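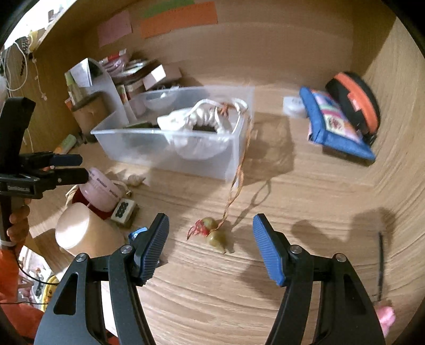
Minority Language Rights and Local Councils: Final Project Report

1. Background

In the country of Mahuika, the 2011 language law lets residents address their local council in a minority language once a set share of the population has asked for it. The law is silent on who pays for translation. Our project compared how two districts, Batska and Wurow, have handled that gap.

2. Method

We read the published minutes of both councils and coded each item by language of submission, subject, and outcome. In total 636 items were coded. Items withdrawn before a vote were left out. We also sent a short written survey to residents of both districts and received 193 usable replies. The sample was not random, and the older age groups are overrepresented.

3. Results

Batska translates every submission at council expense. Wurow asks the resident to supply a translation — a rule that appears in its standing orders but not in the national law. Minority-language submissions were rare in Wurow and were mostly about schools and road signs. In Batska they covered the same range of subjects as the rest.

Survey replies from Wurow mentioned cost more often than delay. Several respondents did not know the right existed.

4. Limits

The minutes do not record requests refused at the front desk, so the Wurow figures are probably too low. Prerkora, the third district in our original proposal, was dropped in April when its archive closed for repairs. Party control of the councils was not treated as a variable.

5. Further work

A follow-up study should include Prerkora and obtain the front-desk logs. The coding sheet is in Appendix A.

Submitted 6 June 2018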